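Stop putting the fridge in the listing photos and calling it a kitchen

Quick one today, writing this at lunch.

I have looked at rentals in Homthorpe for 2 months now. Every evening, same site, same search. And my complaint is small but I think it matters: we have let landlords get away with selling us kitchens that are not kitchens. A sink, an outlet, maybe a shelf. "Kitchen ready for your personal touch." My personal touch costs $2,000 and then I leave it behind when the lease is up.

A kitchen should be a legal word. If the ad says kitchen, there is a stove, there is a counter you can chop an onion on, there is somewhere to put the plates. That's it. That's the whole proposal. Not marble, not an island.

Sylvain Moulin wrote in to argue with me last time I brought this up. His view is that bare units keep the rent down, and that tenants like to bring their own things. Fine. Some do. Sylvain has a van. I don't, and neither does the nurse who moves here in January with two suitcases and starts on nights. She buys a hot plate and eats noodles off the ironing board. Ask me how I know.

And does it keep the rent down? I paid 350 a month extra to move from a bare place on the Coste side to a furnished one, and I thought that was robbery. Then I added up what I'd spent on the bare one. Secondhand stove, delivery, the guy to hook it up, the other guy to fix what the first guy did. Robbery would of been cheaper.

The part that gets me is the waste. Eighteen apartments in my old building, people coming and going all year, and every time a stove goes down the stairs and a different stove comes up. Scraped walls, bad backs. Half of it ends up by the dumpsters. Gilles Lemaire downstairs used to keep a list of what was out there so neighbors could grab it before the rain did. Good man. But why is that Gilles' job?

Landlords will say appliances break and tenants wreck them. Sure. So do water heaters, and we dont ask people to carry those in. You own the building, you own the boring stuff that makes it livable. Put it in the rent where I can see it and compare it.

The town could do this with one paragraph in the rental rules. Tuvano did something close and the sky stayed up. Rents went up a little, then everyone quit talking about it.

Anyway. Lunch is over. If you're signing a lease this month, read the line about the kitchen twice, and get them to write down what stays.
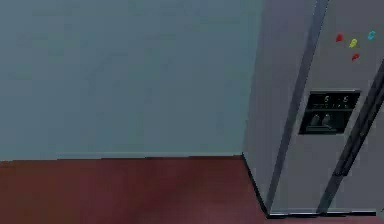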